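Gripper trials, speaker notes — Chia-jung Lai, 2019-08-05

Start with the question from Walex: which gripper do we keep for shelf work?

Two candidates, the Braltau and the Prullura. Same arm, same controller, 1,619 picks in all. Say that the camera mount moved once and we recalibrated.

Braltau: faster to close, marks soft cartons. Prullura: slower, needs 3 mm clearance each side — tight rows are a problem.

Pause on the next two. Boxed snacks and crackers, different spacing. 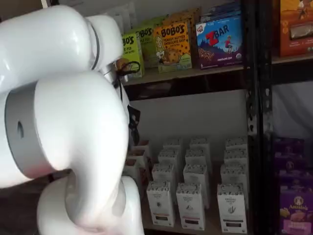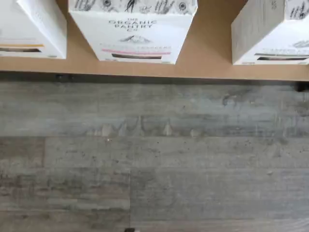 Give the clearance numbers again if asked. Hsieh wants a 100-pick rerun with the narrow fingers before December. Then take questions on the controller.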